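Whiteboard

A whiteboard, also called a dry-erase board or marker board, is a writing surface with a smooth, usually glossy face from which ink marks can be removed with a dry eraser. Whiteboards are used in offices, classrooms, workshops and laboratories, either fixed to a wall or carried on a stand.

Construction

A typical board consists of a writing face, a core and a backing sheet, held together at the edges by a frame. The core may be fiberboard, honeycomb paper or foam. The backing limits warping caused by changes in humidity. Frames are made of aluminum, plastic or wood and may carry a tray along the lower edge for markers and erasers.

Writing surfaces

Melamine is a resin-coated surface found on low-cost boards. It is slightly porous, and ink left on it for long periods tends to leave a faint stain known as ghosting.

Painted steel has a lacquered face and accepts magnets. It resists staining better than melamine but can be scratched by hard objects.

Porcelain enamel is glass fused to steel at a temperature near 800 °C. It is hard, magnetic and suited to heavy use.

Glass boards are made of tempered glass, often with a colored or white layer behind the face. They accept magnets only if a steel sheet is mounted behind the glass, and they usually require stronger magnets than steel boards.

Erasers

The common eraser is a block with a felt, foam or microfiber pad on one side. Rectangular blocks with rounded corners are widespread. Magnetic erasers contain a magnet and can be parked on the face of a steel or enamel board. Some types have peel-off felt layers, so that a clean layer can be exposed when the outer one is loaded with ink residue.

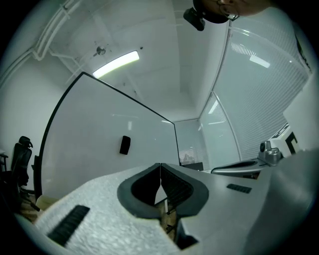
Whiteboard with a thin black frame; the small black object near its center is likely an eraser.

Reflection and glare

Glossy faces release ink easily but reflect lamps and windows as bright spots, which can make writing hard to read from some angles. Low-gloss faces reduce the effect and are preferred where the board also serves as a projection screen. They generally need more pressure to erase.

Cleaning

Dry erasing leaves a film of pigment and release agent that can show as faint streaks. The film is removed with a damp cloth or a cleaner intended for dry-erase surfaces. Abrasive powders damage the face and make later ghosting worse. Permanent marker can often be lifted from enamel or glass with isopropyl alcohol. A new cleaner should be tested on a corner of the board first.

See also: Blackboard; Flip chart; Marker pen; Vitreous enamel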